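She runs the late desk at Bornico, top floor of the old Penry building, and she is, in her words, "a grazer". Lunch isn't really a thing up there. Dinner neither.

"You eat with one hand and type with the other. That's the job."

We talked on August 7, 2018, between calls. Seventeen minutes, then she had to go.

The snack pile started last November, when the machine on the stairs broke and Etport never came to mend it. Somebody brought sweets back from a trip. Then it was a box. Now the box gets passed from desk to desk and whoever has it at the end of the week fills it up.

Her favourites are the dark sour-sweet ones, brown sugar and dried plum. "First one I hated. Second one, fine. By the third I was hiding them."

And the crumbs? She laughs. Crumbs are a sore point. Two keyboards gone in a year, both hers, both sticky. The new one she bought herself.

"I turn it over and tap it. You wouldnt beleive what comes out."

Tidying happens when it happens. Wrappers in one go, usually after seven, then a quick brush down. She won't eat crisps on a deadline any more, too greasy, but anything in its own little packet is allowed.

Does the boss mind? "He's the worst of them. He takes the last one and leaves the wrapper."

Phone goes. She's off, mouth full. 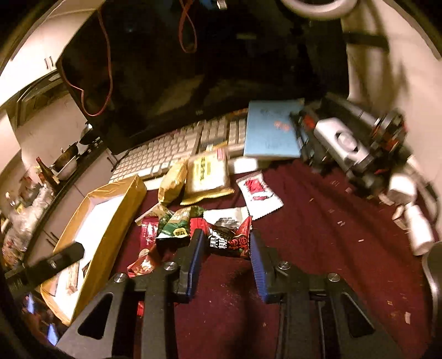
Dinent staff writer, work and food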